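Umura bench arm, trial kit: site inspection checklist with comments

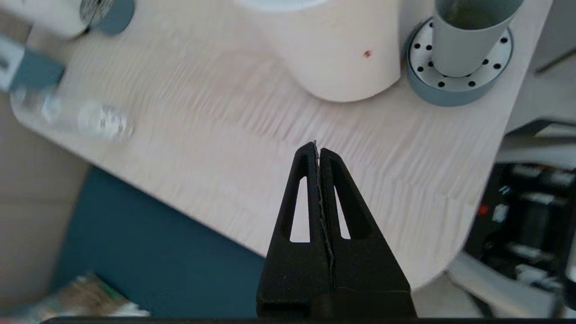
Wrist view, gripper closed over the table.

Unit: Umura bench arm with two-finger gripper, trial kit supplied by Judham
Location: Igwe workshop, ground floor, tabletop work area
Inspected by: Vaida Luik
Second check: Tien-fu Su
Supplier contact: Georges Azar, Judham
Month: June
Job no. 1097

Marks used: OK / ACTION / N/A / NOT CHECKED. Comments are the inspector's unless initials are given.

Section 1. Before power on

1.1 Mounting bolts tight, witness marks lined up
OK. All marks lined up. One bolt was re-marked in yellow because the first mark had rubbed off.

1.2 Base plate sits flat, no rocking
OK.

1.3 Mains lead and plug undamaged
OK. Lead is the one supplied in the kit. Test label fitted.

1.4 Arm cables clear of joints through full travel
ACTION. Clear through most of the travel. With the wrist turned fully anticlockwise the camera cable goes tight at the second clip. Moving the clip along should give enough slack. TS to do, then repeat this check.

1.5 Floor around the working position free of trip hazards
ACTION. There is a crumpled bag or package on the floor by the table. Remove before anyone works on that side. Anything left on the floor counts, including packaging that came with the kit.

1.6 Rating plate and serial label readable
OK. Serial matches the delivery note.

Section 2. Gripper

2.1 Fingers straight and free of cracks
OK. Looked at under a hand lamp, front and back, including the edges of the triangular cutouts. The manual gives the inside corners of the cutouts as the place to look for cracks.

2.2 Fingers close evenly
OK. They meet along their length when closed.

2.3 Strip along the join of the fingers
ACTION. A thin pale grey strip runs down the seam from the tips. The kit list does not mention one. It may be tape or it may be gripping material. Judham to say which, and whether it is a part we should be replacing. Until then do not peel it or trim it.
Reply from G. Azar by email: will check with assembly and send a part number if there is one. Item stays open.

2.4 Finger screws tight
OK. Checked with the driver from the kit. No movement.

2.5 Grip force setting
OK. Set to 3 on the controller, the lowest setting the supplier allows for general handling. Do not raise it without asking VL.

2.6 Gripper holds its position on loss of power
OK. Tested with a foam block. The block stayed in the fingers when the supply was switched off. It has to be taken out by hand using the release on the side of the wrist, and new users need to be shown this.

Section 3. Table and working area

3.1 Table stable under load
OK. Some movement when leaned on hard at the rounded corner. None when the arm runs at trial speed.

3.2 Tabletop clear of loose items not in the task
ACTION. A clear plastic bottle is lying on its side across the left of the table. It can roll and it is hard to pick out against the pale wood. Stand it up in the marked place or take it off the table. Same point was raised at the last walk-round.

3.3 Task items placed as on the layout sheet
ACTION. The large cream container and the light grey cup on its round base are both towards the back of the table. The layout sheet is an older issue and gives no position for the base. Z. Jacobs to reissue the sheet with the base on it.

3.4 No full or open liquid containers within reach of the arm
NOT CHECKED. Contents were not looked at during this visit. Must be done before the first supervised run. Write the result here and initial it.

3.5 Items at the table edge
ACTION. Objects along the left side are close together. Leave a hand's width between items so the gripper can come down without touching the next one.

3.6 Equipment beside the table
OK with comment. The dark equipment past the right-hand edge has a small red indicator light. Red is not listed as a fault colour in the Judham sheet, but people here read a red light as a fault. Supplier to confirm what it means in writing. A printed note next to it would do.

3.7 Lighting
OK. Overhead lights only. No strong glare on the tabletop from the operator's chair.

Section 4. Stops and limits

4.1 Emergency stop within reach of the operator
OK. Reached from the chair without leaning.

4.2 Emergency stop works
OK. Pressed three times, with the arm at rest, at slow speed and at trial speed. Arm stopped each time. Reset needs the twist and then the button on the controller, and it did not restart by itself.

4.3 Reach limit
OK. Set to 900 mm from the base. Checked with a tape at full stretch, front and both sides.

4.4 Joint limit on wrist turn
OK. Set to 90 degrees either way for the trial. This also keeps the camera cable out of trouble until 1.4 is closed. The limit is not to be used as the fix.

4.5 Contact stop
OK. Arm stopped against the foam block at slow speed. At trial speed it pushed the block a short way first. Within what the supplier states, but keep hands out of the area while it is moving.

4.6 Warning sounder
N/A. Not part of this kit. Can be ordered. ZJ would like it priced.

Section 5. Camera and software

5.1 Wrist camera fixed and lens clean
OK. Lens wiped with the cloth supplied. Mounting screw tight.

5.2 Picture usable for the operator
OK with comment. Fingers are sharp. Parts of the background blur when the wrist is moving, so operators should wait for it to settle before confirming a pick.

5.3 Fovero task software opens with the correct user level
OK. Operator login cannot change limits or force. Tried it with T. Su's login.

5.4 Log saved after each run
ACTION. Log saved for two of the test runs and not for the one ended by emergency stop. That is the one we would want. Judham to look at it.

Section 6. Paperwork and people

6.1 Risk assessment on file
OK. Needs the spill item added once 3.4 is done.

6.2 Manual at the workstation
OK. Printed copy in the tray. Page order is wrong in the maintenance chapter, so use the contents list.

6.3 Operators trained
ACTION. Vaida Luik and Tien-fu Su trained. Ifeanyi Chukwu and Zanele Jacobs booked. Neither is to run the arm alone before then.

6.4 Hire terms seen and signed
OK. Signed by I. Chukwu. Fingers count as wearing parts, so we pay for replacements. Worth bearing in mind when we compare this kit with buying outright.

Open actions

1.4 Move cable clip. TS
1.5 Clear floor. VL
2.3 Identify strip on fingers. Judham
3.2 Bottle. VL
3.3 Reissue layout sheet. ZJ
3.4 Check containers for liquid. TS
3.5 Space out items on left. ZJ
3.6 Meaning of red light, in writing. Judham
5.4 Missing log after emergency stop. Judham
6.3 Training for IC and ZJ. VL

Result: may be powered for set-up work by trained staff. Not released for supervised runs until 1.4, 1.5, 3.2 and 3.4 are closed.

Further comments

TS: The release on the side of the wrist is stiff. I could work it with a thumb but someone with smaller hands may struggle. Please ask Judham if it eases with use.

IC: Can we have the supplier's answers on one sheet? At the moment they are spread over several emails and I need them for the purchase decision.

VL: Agreed, will ask Georges. Next inspection after the clip has been moved, using this same form. Items marked OK in section 4 are to be tested again then.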